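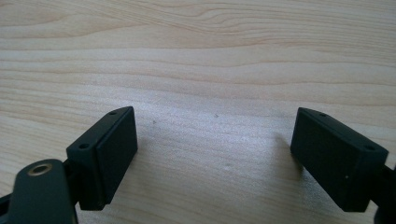 About Gorier

Gorier makes one thing, a two-fingered gripper kit called the Prirkuro, and has been making it in Feltosthorpe for long enough that the bakery next door has stopped asking what we sell.

The firm was started by Henrique Tavares and Farzana Lashari, who had both spent years buying grippers that cost more than their cars. They wanted one that a college lab could afford and a tired technician could repair. The first version could do neither. We keep it in a drawer.

What you get

Two black fingers with flat pads, the arms and links that carry them, a bag of screws and a printed manual that Afonso Quintela has rewritten 4 times, twice of his own free will. The pad blocks are held on by screws you can reach from the top, a feature our customers requested with some force. There is a brass-coloured bushing at the pivot -- our one concession to glamour.

It will open, close and hold things up to the size of a decent mug. It won't fold your shirts. Please stop sending us shirts.

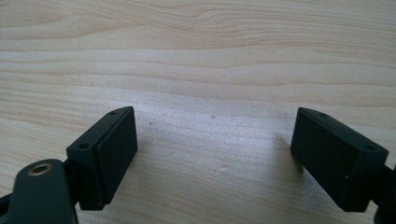 Who does what

Farzana designs the moving parts. Henrique designs the parts that stop them moving. Amândio Sequeira runs the workshop and has views on your torque settings. Jong-dae Um answers the support line, usually on the second ring, and will ask whether you've read page two of the manual. You haven't.

Buying one

Kits are sold singly or in pairs. We build in batches of 500, and when a batch is gone there's a wait, during which Amândio can't be hurried. Spare pads are sold separately and fit every Prirkuro apart from the one in the drawer.

Schools and colleges can borrow a kit for the month of June. Write to Jong-dae with a delivery address and the name of whoever will be sending it back.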